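Chapter 4
Sorting Things Out: How We Put the World in Groups

Every November, when I was small, my grandmother emptied her button tin onto the kitchen table in Ronbridge and asked me to put it in order. She never told me what order she meant, bless her, and so I spent whole afternoons on it, first by color, then by size, then by how much I liked them!

You have surely done much the same with coins or socks, and the choice you made at the start shaped every pile that came after it. We'll spend this chapter on that first choice. 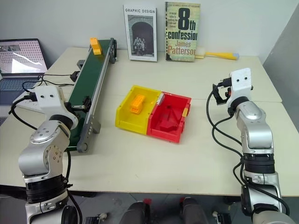
4.1 Choosing a Rule

Suppose the town library in Londutham is given 300 old postcards. We could group them by country, by age, or by the picture on the front, and each rule would leave us with a different set of boxes.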